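Getting a yogurt drink smell out of a wool rug

Posted by Mariann Magyar, 12/12/2022
Category: Cleaning and Laundry
3,319 views

My son spilled most of a sweet milk drink on the living room rug while I was at work, and I found out the next morning. It is a hand-tufted wool rug, 54 by 84 inches, with a cotton backing glued on. I blotted it with paper towels and then used cold water with a little dish soap. The mark is gone but there is a sour smell that gets worse when the heat is on. I put baking soda on it overnight and vacuumed. That helped for one day.

I would like to avoid sending it out. The one rug cleaner near me, Szabó, has a minimum charge that is more than half of what I paid for the rug. Is there something else I can do at home, and can I use an enzyme cleaner on wool? The label on mine (Stiter, the pet one) says "not for wool or silk" in very small print.

Edited to add: the floor under it is sealed oak, and I have not noticed any damage to the floor.

Zoltán Vass

Don't use the pet one. The enzymes in a lot of those include protease, which breaks down protein, and wool is protein. One use might not do anything you can see, but I would not leave it sitting on a rug for hours the way the directions want.

The smell is probably in the backing. Milk drinks have a lot of sugar in them as well as milk, and both go straight down through the pile. You cleaned the top. Do this:

Turn the rug over and find the spot from the back. It may be wider than you expect.

Mix one part white vinegar with three parts cool water. Dab it on the back with a cloth, enough to dampen it but not soak it. Leave it 15 minutes.

Blot with plain cool water, then press dry towels on it. Stand on them. Change them until they come up dry.

Do the same from the front, lightly. Test a corner first for color.
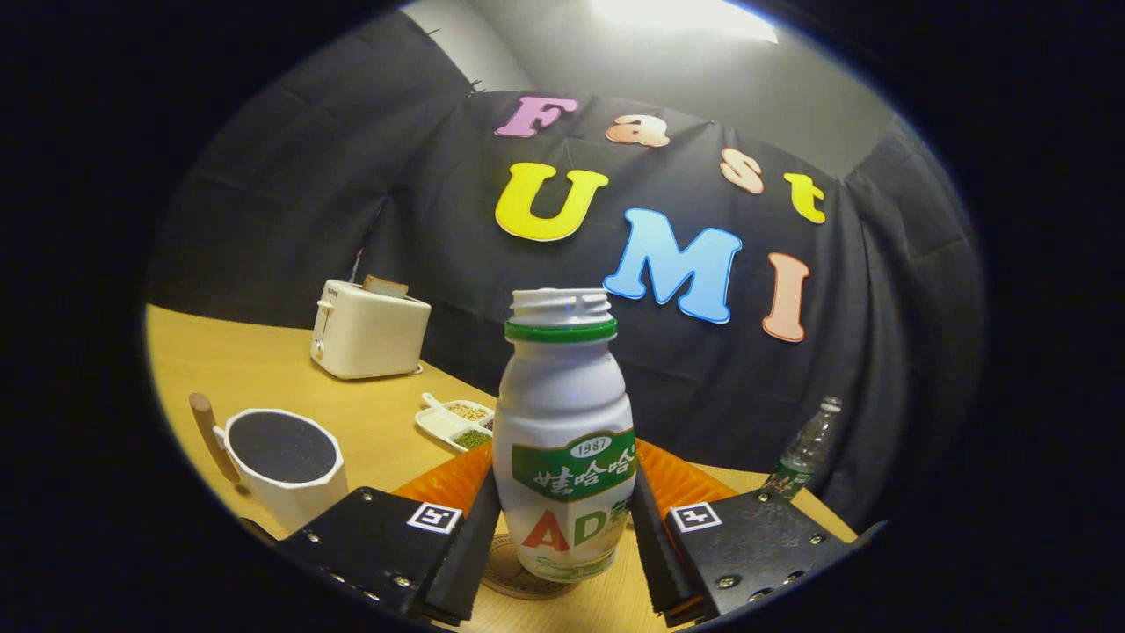
Then it has to dry all the way through, and most people stop too early on this part. Hang the rug over two chairs or a railing so air gets to both sides and point a fan at it. Don't use a hair dryer or put it near a radiator. Heat can shrink wool and can make the glue in a tufted rug go brittle, and old latex glue has a smell of its own when it gets warm. If the smell is more like rubber than sour milk, that may be what you have, and no amount of vinegar will fix it.

I had the same trouble with a Kistine runner in January a few years ago. It took two rounds and then it was fine. Clean the pad too if you have one. If it is felt, I would just replace it.

tromov_owner_3

I used the Tromov carpet machine on mine with hot water and it came out ok. Smelled like wet dog for a while. Not sure if mine was real wool though, the tag was gone.

hallway_linen

Zoltán's steps are good. I'd skip the baking soda from here on. It gets down into tufted wool and the vacuum doesn't pull it all back out, and wool doesn't do well with alkaline stuff in the long run. Vacuum the back and the front slowly before you put any liquid on it, or you will make paste.

Please don't use a hot water machine on this. The backing on a tufted rug can come loose, and the cotton can leave brown marks on the pile as it dries.

If you still want an enzyme product, look for one that says it is safe for wool and has no protease. They cost more and the bottles are small. I would try the vinegar first and wait a full week before deciding.

Also call Szabó and ask if they do a drop-off price. The place I use takes 30 percent off if you carry the rug in yourself, and it isn't on their website.

Mariann Magyar

Thank you. There is a felt pad and it smells worse than the rug does. It is out in the garage now. I will try the vinegar this weekend and see.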